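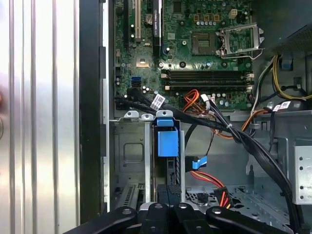
# Does Cleaning an Old Computer Make It Quieter?

Project report, spring term

## Why I picked this

My desk at home is in the same corner as the family computer, a tower that has been running since before I started middle school. When somebody opens a lot of tabs it goes from a hum to a whoosh, and for years I figured that was just how it sounded. Then in our unit on sound we learned that decibels are a log scale, so a drop of even a few can be easy to hear, and I wanted to try that on something real. The whoosh was right there!

My question was: how much of the noise comes from dust, and how much would be there anyway?

## Background

A fan makes noise in a few ways. The blades push air and the air tumbles around behind them, which gives you the steady rushing sound. The motor and bearing add a hum or a rattle. Anything the fan is screwed to can shake along with it. Most newer fans also change speed with temperature, so if heat can't get out, the fan spins faster and everything gets louder. Dust can do two things then: block the air, and weigh down the blades unevenly.

I found out that fan noise climbs very fast with speed. A fan that spins a little slower can be a lot quieter, and this ended up being the most important fact in the whole project.

## What I used

- Three desktop towers: ours, one from my aunt, and one from the Lorente Street library, which was getting rid of it
- A Zuston sound meter borrowed from the physics room
- Canned air, a soft paintbrush, cotton swabs
- A Lumero desk lamp (I worked at night when the street was quiet)
- Drastis, a free program that keeps the processor busy and logs fan speed

## What I did

1. Put the tower on a folded towel in the middle of the room and set the meter 30 centimeters from the front.
2. Let it sit at the desktop for 15 minutes, then took readings.
3. Ran Drastis for 15 minutes and took readings again with it still running.
4. Shut everything down, unplugged it, and cleaned the vents, filters and fans. I held the blades still with a swab while I used the air, as spinning them that way can hurt the bearings.
5. Repeated steps 1 to 3.

I did the whole thing twice per tower on different nights, the second time without cleaning again, to see if the "after" numbers held up. They did, mostly. My neighbor's dog spoiled one run and I threw that one out.

## Results

At the desktop, with nothing going on, cleaning barely changed anything on two of the towers. I was pretty disappointed at this point and nearly changed my topic to guitar strings.

Under load was a different story. Our family tower had its processor fan drop by 200 rpm after cleaning, and the whoosh turned into more of a breath. The library one did even better and came down by 1000 rpm! You could hear it from the hallway before and you couldn't afterward. My aunt's tower got a little quieter but kept a ticking noise that I think is a worn bearing, and no amount of brushing was going to fix that.

## What I think it means

Dust matters most when the computer is working hard. At rest, the fans are already near their slowest speed, so they have nowhere lower to go. Once there is real heat to move, clear vents let the fan do the same job at a slower speed, and the noise drops quickly. A bad bearing is its own problem.

## Problems and next time

The room was colder on the second set of nights, which probably helped the "after" runs a bit, and I should have written down the temperature each time. The meter also picks up the refrigerator if the kitchen door is open (ask me how I know). Next time I'd like to record the sound too and look at the frequencies, so I could pull the bearing tick apart from the air noise. I'd also love to try different fan shapes in the same case. Some of the owl-wing designs I read about have notched edges and I really want to hear one.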